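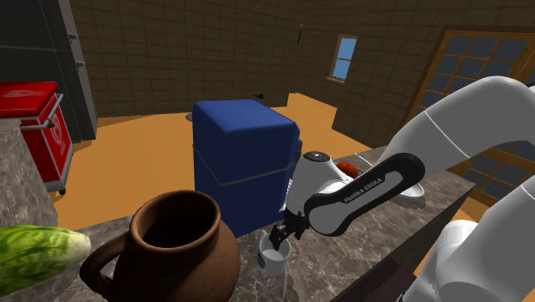 How often should the headstones in an old burial ground be checked?
Once every year is the rule at Skudel, and one more time after a hard winter or a strong storm.

Skudel Burial Ground, old part – yearly safety check
Checked by: Marcelle Le Goff
Date: November 18, 2024
Weather: dry, light wind, ground soft near the lower wall

27 shares

1. Entrance and main path
Gate opens and closes: OK
Path surface: REPAIR
Comment: The gravel is washed out for 40 feet after the gate. One family came with a wheelchair and had to go back. Please fill before the next burial.

2. Upright headstones, hand test
Stones tested: 60
Firm: 51
Small movement: 7
Unsafe: 2
Comment: I push with the flat hand at the top, first soft and then stronger. I stop when the stone moves. The two unsafe ones are both in the Ratmont row, and they lean toward the path. I put tape and a notice. The family of the first stone is known to us and I have written to them. For the second we have only an old address.

3. Crosses and stones on a base
Joint between stone and base: WATCH
Comment: On the tall cross the mortar is open on the north side. Last November it was a thin line, now a coin goes in. Mr. Thái, our mason, should look at it. He estimated 800 dollars for the same work on the other cross, so I think the price is similar.

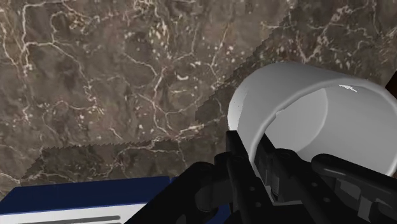
4. Flat stones and sunken graves
Edges level with grass: REPAIR
Comment: Three flat stones stand higher than the grass, and a person can fall over them. One grave has gone down at the foot end. Fill with soil in thin layers – not all at one time – and put seed in the spring.

5. Trees
Dead branches over paths: OK
Roots lifting stones: WATCH
Comment: The yew is pushing the Lindqvist border. I don't recommend cutting the root before somebody who knows trees has seen it.

6. Water tap and tool shed
Tap closed for winter: DONE
Shed locked: OK
Comment: The ladder from Pramel has a bent foot. I marked it with red paint, please do not use it. The order for a new one is not sent yet. 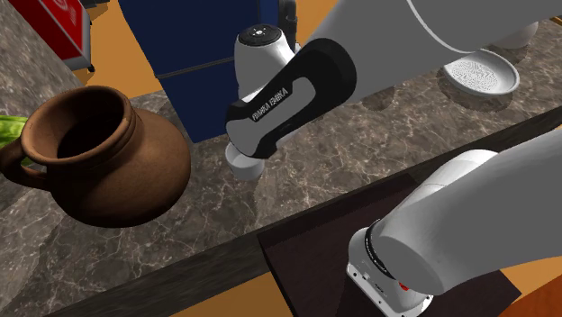
Clay jug and small white cup on a stone countertop.

7. Signs and notices
Opening hours readable: OK
Warning at the lower wall: MISSING
Comment: The post is still there but the board is gone. The wall itself has no new cracks.

Next visit: the tape in the Ratmont row, after the first heavy rain.
M. Le Goff

2 comments

Thank you for this list. Is the second unsafe stone the one with the carved ivy? My grandmother's cousin is buried there and I may have an address for the son.

It is the one with ivy, yes. Please send me the address, I will write to him this week. – Marcelle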